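9/18/24

Up too early, rain, no milk. Black coffee then. Meant to do the Rorov invoices first thing and instead stood in front of the shelves for ages. They have got out of hand. Landlord's lot (Grabowska) want to come and look at the damp in January so there's time, but I know me.

Rule for today: one shelf at a time, no sitting down. Sat down nearly at once. Did the post. Givbridge want 460 for the boiler cover, which is robbery, put it in the drawer.

Still to sort — the cookie cushions, the bear, the dish rack, all those little bottles.

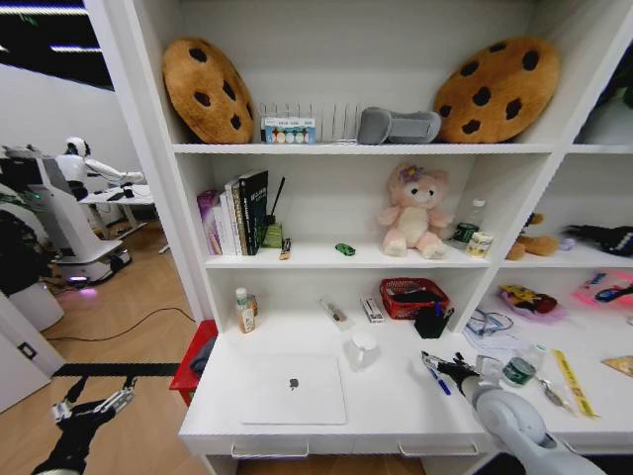

The shelves, 18 Sept-ish chaos. Mug present.

Dish rack can't stay up there. It's a good rack, belongs in the kitchen, only the kitchen has no worktop to speak of. Might try it for the post and envelopes, standing up in the slots. Could work?? Measure it tommorow.

Lunch was toast. Rang Derov about the blind, on hold for ever, gave up. Wrote two paragraphs of the thing, deleted one. It's supposed to be 2000 words by the end of the month and I have a title and a bad mood. 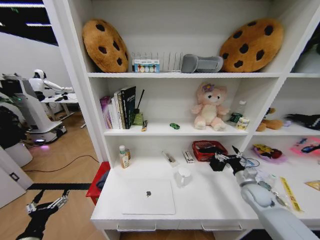
Books next, and I'm going to be strict. Anything I haven't opened since the last move goes in the bag for the charity shop. Said that last time too. The row on the middle shelf is all leaning over anyway, purple one on the outside, so a few out and a proper bookend in and it would look quite decent. Bear stays. Flower on her head and arms out like that, I'm not made of stone. The green car stays as well, it takes up no room. Cookies stay up top, one each end, where else would they go, they're enormous.

Laptop shut on the desk most of the aftrenoon, which says it all. Invoices not done. Must do invoices.

Bottles — check dates, chuck the old ones. Buy milk. Bin bags, the thick sort. Ring Derov before ten.

Bed.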